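Wiscombe single-screen reopening - is the 5 dollar ticket going to last?

marquee_mouse
Started September 22, 2019
14 comments

The old movie house in Wiscombe has its doors open again after being dark since before my kids were born. 196 seats, one screen, older titles early in the week and a new release on the weekend. We went for the second weekend and the place was close to full. Supper was at home first, so the night cost us two tickets each way and one popcorn. 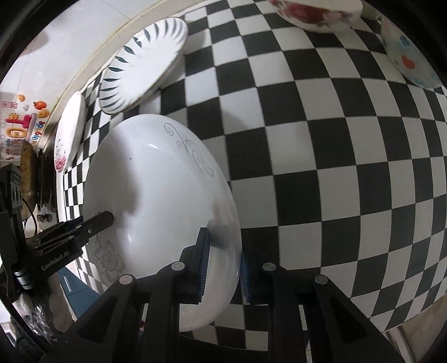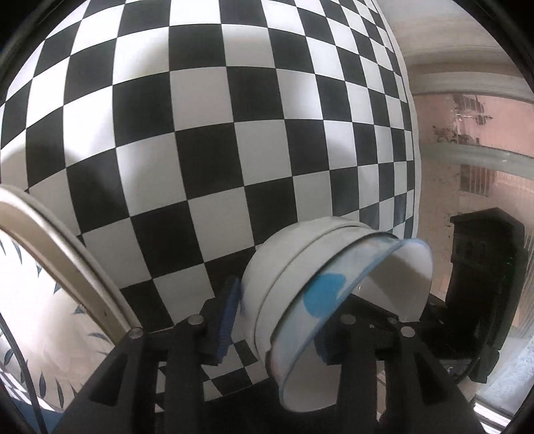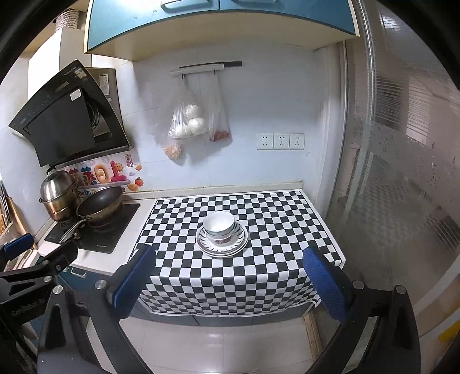 Plates and bowls, our kitchen.

TICKET PRICE AND THE BALCONY

marquee_mouse
My question is whether they can hold the price at 5 dollars. The Plinora in Zutham started there too and was up by the following March.

row_f_regular
The Plinora is a different case. It has three screens and a mortgage. Wiscombe got the building cheap and the projector came used from Karppinen when they closed. I think they can hold it if popcorn sells.

tollhouse62
I don't. New releases take most of the door money, everybody who has run one of these will say so. They'd do better charging 7 or 8 and fixing the seats. Mine had a spring through it.

row_f_regular
Which row? The ones on the left were redone.

tollhouse62
Right side, near the back.

quietpicture
The house originally had 536 seats counting the balcony. Balcony is closed until the stairs are brought up to code. If they got that open they could hold the low price and still come out ahead on a Saturday.

tollhouse62
They are not going to sell 536 seats in Wiscombe. The town would have to go twice.

quietpicture
People drive in. I drove 40 minutes and so did the couple next to me. There is no other single screen left on this side of the county.

marquee_mouse
Does anyone know about the live music they mentioned? The sign in the lobby only said "coming."

bandstand_ed
They asked our group. Pay was 700 for a night split among all of us, which is fair for a room that size. The stage is shallow though - the screen doesn't move back, so the drummer would be nearly in the front row. We haven't said yes.

row_f_regular
I would rather they stick to movies. The sound is tuned for it and the Karppinen speakers are good.

bandstand_ed
We'd bring our own PA. Nothing of theirs would get touched.

tollhouse62
Music I would pay 15 for. Different crowd, and they'd stay and buy a drink.

marquee_mouse
OK. I'll ask about the balcony stairs next time I'm at the window and post what they tell me.

Share 5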